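Home About Archive Workshop notes Contact

This site uses cookies to remember your preferences. By continuing to read you accept this.

An afternoon at the Drumodis open day

December 17, 2020, by the author

I finally got to the Drumodis open day. They put one on in January as well, but I had a cold and missed it. The building is at the back of the Gil industrial park, behind the tile warehouse, and the sign is small enough that I drove past it. Parking was free.

I'd signed up for the sorting demonstration, which they call Staria. The job is to pick up toy vegetables and put them in coloured baskets. I sort bolts and washers for a living, more or less, so I wanted to see how a machine goes about it. We got a short safety talk, a sticker to wear, and instructions to keep our sleeves and bags off the tables.

The baskets are the slotted plastic kind I have under my own sink. There's a yellow one, a green one and a blue one, and the tabletop is nearly black and a bit shiny. The gripper is plainer than I'd pictured, just two flat black fingers with a small notch in each.

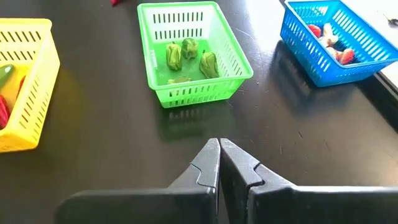 Putel, in the comments on my last post, asked whether it would be quicker to tip everything into one big tub and let a person deal with it. For a single table I'd say yes, easily, and the staff said the same when I put it to them. They're after the picking itself, and the baskets are there to give it somewhere to go.

There was a handout with some figures on it. The baskets and toys for one table came to 324 dollars, which seemed steep to me until I read that it included spares. They've logged 3,200 picks since the table was set up. I asked what counts as a pick and was told the toy has to leave the table and end up in a basket. Dropping it on the way doesn't count.

Each table has two arms, and they come in over the baskets from either side. I'd expected them to be louder. From where I stood the ventilation was the bigger noise.
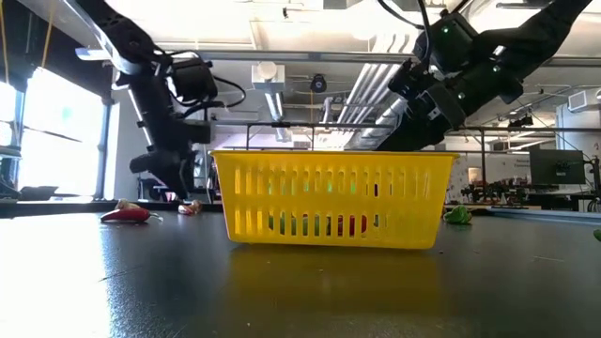

Both arms reaching in around the yellow basket, with a few toys still out on the table.

The staff were patient with questions. Somebody's son wanted to know if the arms could throw things, and he got a serious answer about speed limits. I asked about colour, because the lighting in there is hard to work with. One side of the room has a big window and the daylight comes straight in. They said glare on the tabletop gives them more grief than the toys do, and that they'd like blinds - the request is in, apparently.

I spent most of my time watching the chili pepper. It's a curved shape with a narrow tip, and I'd have thought that was an awkward thing to hold between two flat fingers. At work I'd use a tray with a groove in it.

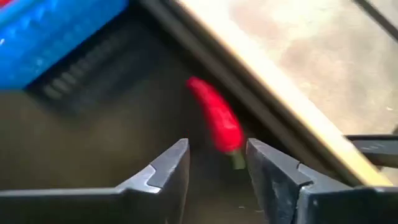 Red chili pepper at the fingertips, stem end down.

After that there was coffee and a plate of date squares in the hallway, and I got talking with a couple of people who run a packing line. They had 6 questions written on a card and had only managed 3 of them, so they went back in. I tagged along. The sorting was still going and there were fewer visitors by then, which made it easier to get a spot near the table and look at how everything is fastened down.

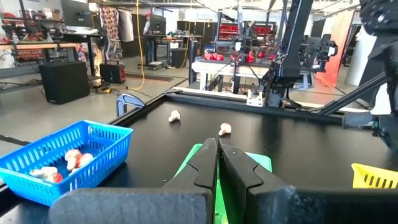
What I noticed the second time through was how much of the setup is ordinary hardware. Clamps, aluminum rail, brackets with bolts I could name the size of. I have most of it in my garage. The clever part is in the software, and I can't say much about that, though they did offer a reading list and I took one.

If you're thinking of going to the next one, book the earlier slot and wear decent shoes, as the floor is concrete and there aren't many chairs. The handout is free but they run out. I've scanned mine and will put it up under Workshop notes once I've straightened the pages.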